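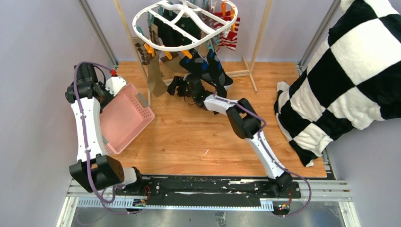 Elias Sayegh has spent 20 years looking at damp walls, and he begins most visits by asking to see where the washing dries. He surveys flats for Titden, a housing association with 205 homes, nearly all of them built with solid brick walls and later fitted with double glazing.

"People expect me to start with the roof," he said. "I start with the moisture load. A wash for a family, spun at a low speed, can put 2 litres of water into the air of a flat. If the flat has no working extract, that water condenses on the coldest surface it can find."

The coldest surface is usually the inside corner of an outside wall, behind a wardrobe. Sayegh carries a surface thermometer and a humidity meter, and he takes readings in each room before he says anything about the cause. A relative humidity above 70 per cent for several hours a day is enough for mould to grow on painted plaster. He leaves a logger in place over a cold spell, normally in February, and goes back for it.

Spin speed matters more than most tenants suppose. Cotton taken out at 800 revolutions a minute holds noticeably more water than the same load at 1,400. "An extra spin costs very little," he said. "Getting the same water out with heat costs a good deal more."

His advice on drying indoors is plain. Use one room, shut its door, and open the window a small amount or run the fan until the clothes are dry. Leave space between garments. Small items such as socks should hang singly and not be folded over a radiator, where they also stop the heat reaching the room.

Yabsira Demissie, who manages repairs at Titden, was asked whether this puts the burden on the tenant. She said the association had made that mistake before.

"We used to send a leaflet," she said. "The leaflet told people to open windows, and in a good number of those flats the bathroom fan had failed. We now test the fan first. If it is not moving enough air, the job is ours."

Titden has replaced 175 fans so far, at first with a humidity-controlled model and later with one that runs continuously at a low rate. Demissie prefers the second type — tenants switched the first off at the isolator when it came on at night. Noise complaints have fallen, although she has no figures yet for mould reports over a full winter.

Sayegh is less certain about dehumidifiers. They work, he said, but a compressor model loses output in a cold room, and the tank has to be emptied. He lends them out after a leak and collects them when the wall readings have settled.

The next block on his list is Kaewsai Court, where the loggers are already in.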